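The Box on the Kitchen Table
Friday, August 21, 2020

I have been meaning to write this one for weeks, and then every time I sat down to do it I ended up eating a snack instead. Which is sort of on topic!

If you've been reading for a while you know that my kitchen has one good table, pushed up against the wall, and that everything I own drifts toward it. Mail, groceries, the thing I took out of the drawer to find the other thing. When I moved into the place on Tirnach Street last December I swore the table would be for eating at. That lasted until the first grocery run. I have a pantry, technically, but it's the width of a cereal box and the door hits the fridge, so I've never really loved going in there.

So a few weeks ago I started doing what I'm calling the box system (my sister calls it "putting stuff in a box"). I take a low cardboard box, the kind with short sides, and leave it open on the table. Anything that needs to go somewhere else in the house goes into the box. When it's full, or when I get sick of looking at it, I carry the whole thing around and empty it. No lid, because a lid is how I lose things for a year.

I've tried nicer containers. I bought a set of fabric bins from Hetell that looked so good online, and they slumped over the second I put a jar in one. Then there was a plastic tub, but it was deep, and deep is bad. Everything sinks. You end up digging for the crackers with your whole arm. A short box lets tall things poke out over the top so I can tell what's in there from across the room, and it was free, and if something leaks in it I can just recycle it and get another one.

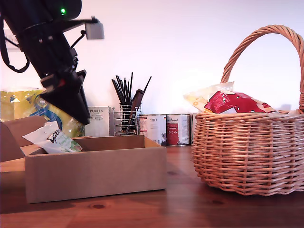

Snacks are the first thing in, always. They're light, they stand up on their own if you lean them in a corner, and they're the stuff I most want off the table, for reasons of self-control. After that I do whatever is in bags. I leave cans for the very end, or I skip them completely and let them live in a row along the wall, where they're not bothering anyone and I can see what I have. I once bought the same kind of beans three times in a month. Never again.

The one thing I refuse to box up is the stuff I cook with every day. I'm a chopsticks person for pretty much everything (eggs, bacon, fishing toast out of the toaster, please unplug it first), and if I have to open a drawer to get to them I get cranky. A wire holder is great for this! Air gets through it, so things dry if you put them away a little damp, and you can grab a whole handful without looking. It does scratch up a painted shelf, so I'd keep it on wood.

Product boxes are my real weakness. I keep them all. Good sturdy white ones especially, I just can't put them in the recycling, and so they sit at the back of the table looking important. My rule now is that I get 7 days to decide and then the box either gets a job or gets flattened. I am on day... more than 7 with a couple of them. The empty one from my Flukilow kettle has been holding rubber bands since spring, so that one counts as employed.

A few of you asked how long the clearing part takes. I set the oven timer for 33 minutes, which is a weird number, but half an hour always left me with one last armful and I got tired of resetting it. Most nights I finish early and wipe down the table with warm water and a drop of dish soap. The wood has a few rings on it that aren't going anywhere and I've made my peace with them.

Next up is the spice shelf, which I'm dreading. I have two jars of cumin and a bag of something from the Thakur market that I never labeled. It smells nice? If you have a way of storing spices that doesn't involve buying 300 matching jars, please leave it in the comments, and I'll try a couple of your ideas before I write that post.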